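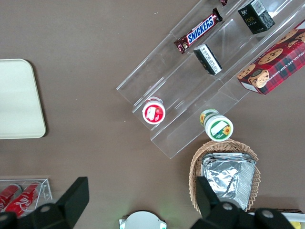 The clear stepped rack on the snack table, with the chocolate chip shortbread and a Snickers.

Tiered acrylic racks for a snack table — worth it or just more to wash?

areeba_r
Hi all, long-time reader, first proper post! I look after the snack table for our community choir, and we've got an open evening coming up with 30 people on the list. I've been trying out a clear stepped rack from Skomeck so the chocolate bars and boxes aren't all piled in a heap. I love how it looks, but the shortbread box is wider than I'd like for the shelf and overhangs a bit. Do you put the big boxes on the rack or leave them flat on the table?

onnij
Flat on the table, every time. Or open the box and put the biscuits out on that cream tray. People are shy about opening a fresh box, I've found, and you end up carting it home again.

Ghazala C
I'm going to disagree with Onni (sorry love). Leave them in the box so anyone with allergies can read the label! My nephew can't have nuts and he goes straight for the packet. I'd give the rack over to drinks and things in wrappers, and keep the tray free for whatever you cut up on the night.

areeba_r
Oh, that's a good point about the labels, thank you. I did have a go with drinks as well, and the red Coca-Cola bottles look so cheerful lined up on a rack, three in front and three behind.

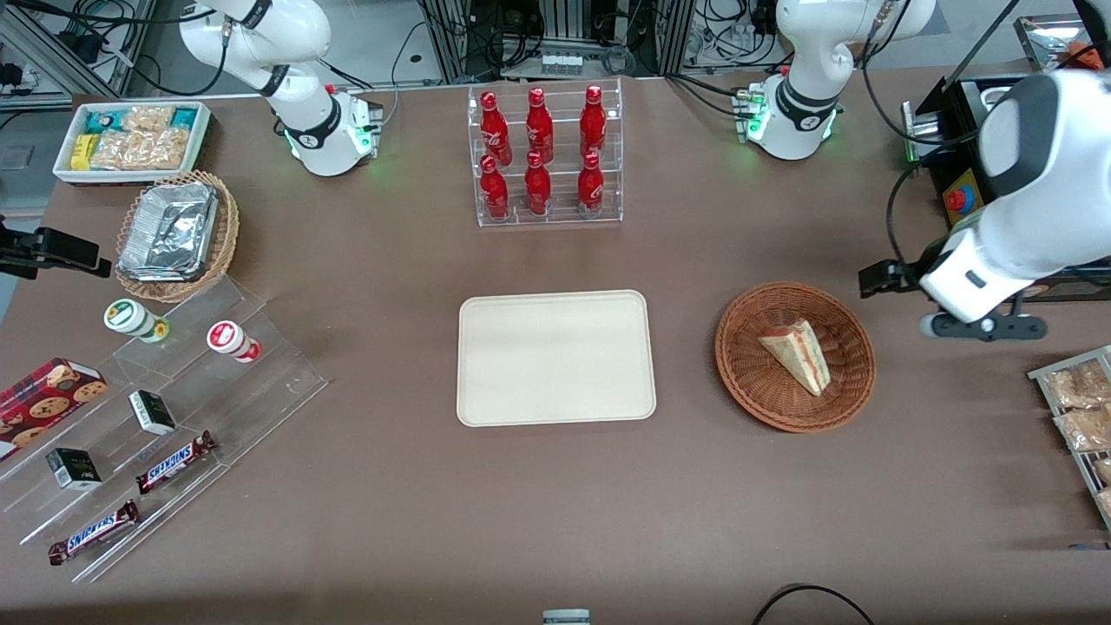
I'm tempted to keep them like that and let the sandwiches have a wicker basket, though I do wonder whether a basket is a nuisance with crumbs. My mum always lined hers with a tea towel and shook it out over the back step, and the magpies got to know the sound.

onnij
Fair call on the allergies, Ghazala. I'd still open one box and stand the empty packet beside it. Best of both. And yes to the tea towel.

yasir_a
Coming in on the washing question: warm soapy water and a soft cloth, nothing scratchy. I went at my first rack with a scourer and it's been cloudy ever since. Mine cost $209 for a set of 5 from Grunditz, so I was not popular at home.

Ghazala C
$209! I'd want it to sing along with the choir for that.

areeba_r
Soft cloth it is. I'll put the shortbread on the table with the label facing out, and open one box for the tray.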